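Gripper week, part 2. For anyone just joining, we're choosing between the stock hand and the Prastska one for the Moffat arm, and I have opinions!

So the stock hand is fine on boxes. Boxes are easy. Flat stuff is where I start yelling (sorry, Euan). I set a limit of 60 tries per hand, same speed, same controller settings, and no nudging the object halfway through.

Been staring at wrist cam views since lunch and I kinda love them. You learn way more about finger angle from in there than from the tripod.
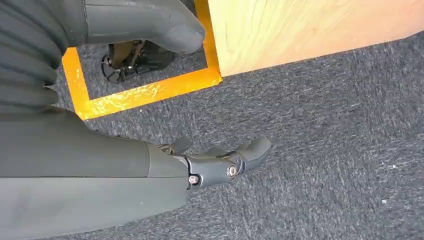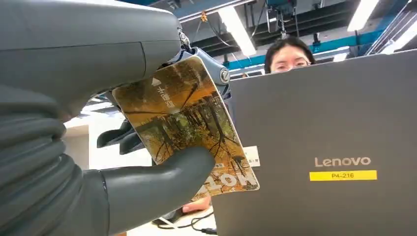 Top: fingers open, nothing in them, carpet underneath. Bottom: gray thumb on the front of the card, fingers curled behind.

Stock hand finished with 33 good picks on cards. I want to see that thumb come in a little later, because right now it gets there first and shoves.

Ecaterina thinks it's the controller and not the hand at all. She could be right, ugh. Arsen is swapping in his gains on Thursday and we'll run the whole set again.

And yes, I'll post the spreadsheet. It's 510 rows and the column names are terrible.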